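Search this site
Search
Type and press Enter

Resealing the kitchen counter, with numbers

May 14, 2022

The counter in my kitchen came with the house. The previous owner left a folder of receipts, and one of them lists the slab as marble from a yard called Branditz, sealed on installation and, going by the rest of the folder, never again. I spent part of this week fixing that.

Which sealer

I compared two. Festier is solvent-based and penetrating, and it smells like it. Mekance is water-based, also penetrating, and costs less per bottle. Neither leaves a film, so neither will stop acid from etching the polish. A sealer slows down the absorption of liquids into the pores and does nothing else. Lemon juice reacts with the calcite at the surface whether the pores are filled or empty.

I bought the Mekance. The deciding factor was ventilation – my kitchen has one window and it faces the neighbor's dryer vent.

Testing absorption first

Put a teaspoon of water on the stone, set a timer and watch for the stone under it to darken. Do this in several places. Mine darkened fastest by the sink and slowest in the corner under the cabinets where the toaster lives. That difference matters, because a single test in the corner would have told me to leave the whole thing alone.

Surface preparation

1. Clear everything off and wash with pH-neutral soap. Dish soap leaves a residue if you don't rinse twice.
2. Remove oil stains with a poultice of baking soda and water, mixed to the thickness of peanut butter and covered with plastic wrap. I left mine on overnight. The stain by the stove took two rounds.
3. Deal with etch marks. Dull rings need polishing, and a poultice does nothing for them. Glenys Cropper, who refinished floors for years and answers my emails faster than I deserve, told me to hand-sand with wet paper at 3000 grit and finish with polishing powder on felt. I asked whether 4000 would be better. Her reply was "Slower."
4. Wipe down with a damp cloth and leave the stone alone for 36 hours. It has to be dry well below the surface or the sealer has nowhere to go.

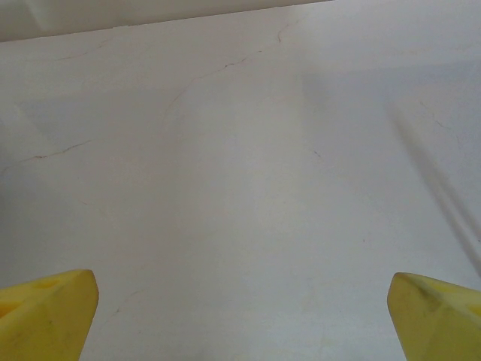 Applying the sealer

Work in sections no wider than your reach. I used a Lamptey microfiber pad, wetted the surface evenly and set the timer for the dwell time on the label. Add more where the stone drinks it quickly. Then buff off the excess with a dry towel before it hazes. If it does haze, a little fresh sealer on the pad will loosen it.

I did two coats. The second went on much further per ounce, as expected. I keep the bottle in the garage with the date on the cap in marker, and the next absorption test is on the calendar for September.

Still open: the seam at the sink, where the old caulk has pulled back. I will strip and redo that separately with a silicone rated for natural stone – the ordinary kind can bleed oil into the edge.

Contact | Copyright 2022 | Back to top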